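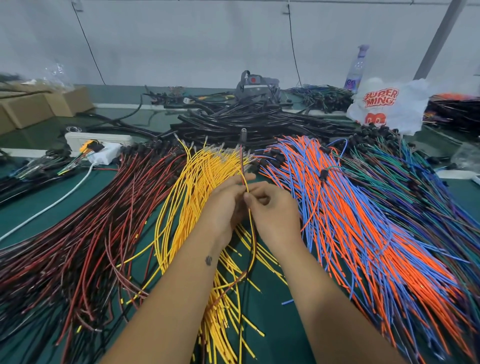 Open afternoon at the Dastari harness shop

In May, 15 of our members visited Dastari, which makes wire harnesses for the arms and grippers built by Rikell. Shaohua Liao, who runs the shop, met us at the door and took us through in two groups.

The shop ships 3,000 harnesses a month. Cutting and crimping are done by machine. Sorting the wires by color and pairing them up is still bench work, and a new hire needs 12 weeks to get up to speed.

After a break we watched a Soment test cell check finished harnesses. It plugs in each connector, runs current through every line and drops failures into a bin. One cycle takes seven seconds. Flat ribbon cables are still tested by hand.

The next visit is to Shen, in the fall. Sign up at the front desk.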